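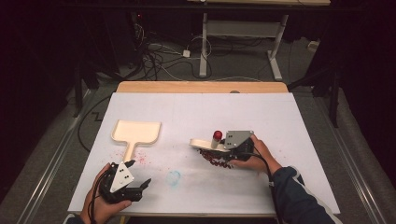 Ticket 984 - Red granules stay on the white board after sweeping
Product: Nasham tabletop board, white, with two Prallach hand scoops
Status: Solved, with one open question

First message

Hello,

I have bought your white board for my craft table in January, together with two of the cream scoops. I use the board for filling small containers with red decoration granules, which I sell on the market in Panganiban. The table is light wood and I don't want color in it, so all the pouring happens on the board.

My problem is the small grains. When I spill some of them, I push them into the scoop and the bigger part goes in. But always a thin line of grains remains in front of the edge. I push again and the line only moves further to the back. After three or four times I have grains behind the board, on the wood, and this is exactly what I wanted to avoid.

I have tried the following:
- holding the scoop flatter. A little better.
- holding the scoop steeper. Much worse, the grains jump.
- wiping with a damp cloth. The grains stick to the cloth but they leave pink lines on the board.
- using the second scoop as a pusher. Good for a big spill, but not for the last grains.

There is also a pale blue mark near the middle of the board, more or less a circle, the size of a coin. I think it comes from a marker. It does not disturb me very much, but if you know how to remove it I would be glad.

Reply from Nasham support

Thank you for the clear message. Two questions before we suggest something. Is the front edge of the scoop straight when you press it down on the board? And what is the weight of the granules in one container?

Please do not use the damp cloth for the moment. The color in such granules can dissolve in water and this gives the pink lines.

Second message

I have checked the edge against a metal ruler. One scoop is straight. The other one is a little bit higher in the middle, and I can push a sheet of paper under it. The containers hold 200 grams each and I fill them from a bag of 300 grams, so there is always a rest that I must pour back. Most of the spilling happens then.

The pink lines are gone with dry kitchen paper and some patience.

Reply from Nasham support

The scoop with the high middle is the reason for the thin line. We will send you a new one. Until it arrives, please use the straight scoop for the sweeping and the other one only for pushing.

For the last grains, take a piece of stiff card, as wide as the scoop. Lay the scoop flat, hold it still, and bring the grains to it with the card. Move slowly. If the grains still jump, the board is probably charged from the dry wiping. Go over it one time with an anti-static cloth (we use the one from Zosden, but any will do) and wait until the surface is fully dry.

For the blue mark, try a white eraser first. If this doesn't help, put a few drops of rubbing alcohol on a cotton pad, but test it in a corner before.

Third message

The new scoop came on Monday and the edge is straight. With the card I now collect nearly everything in one go, and there were no grains on the wood this week. I also put the caps back on before I sweep - I had the bad habit to leave the containers open beside the scoop.

The eraser made the blue mark lighter, but I still see it. I have not tried the alcohol yet, because I have none at home.

Can I keep the old scoop for pouring, or do you want it back?

Reply from Nasham support

Please keep it, we don't need it back. We leave the ticket open for the blue mark. Write to us here when you have tried the alcohol.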